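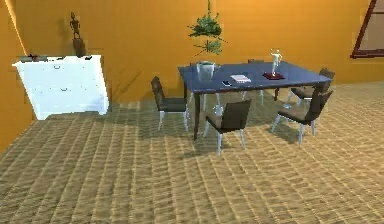
The simulated dining room. The phone lies near the front edge of the table.

At Gruvidar, new teachers begin with the dining room. They sit at a desk, take the controller in the right hand, and drive an arm that exists only in software. The task sounds small: pick up the phone and put it down in another place. Faustine Gaillard needed 21 tries before her first good recording.

"My hand knew what to do, but my eyes did not," she told me. "On a screen you lose the depth."

Every recording is called a lesson. The program, Zasus, learns from the lessons and then tries the task alone. Thierry Aubert, who leads the teaching group, keeps 269 of them for the dining room and throws away those where the teacher hesitates too long.

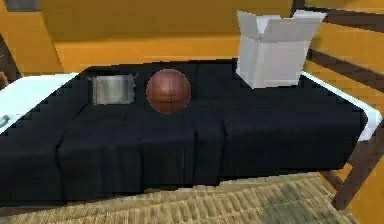

The bedroom, with the basketball and the open box on the bed.

The bedroom is harder. A ball wants to roll, and the teacher must close the fingers slowly, then lift it over the flaps of the box. Gaillard recorded 54 lessons here in June. Aubert kept six.

"I was a little offended," she says. "Then I watched them again, and I agreed with him."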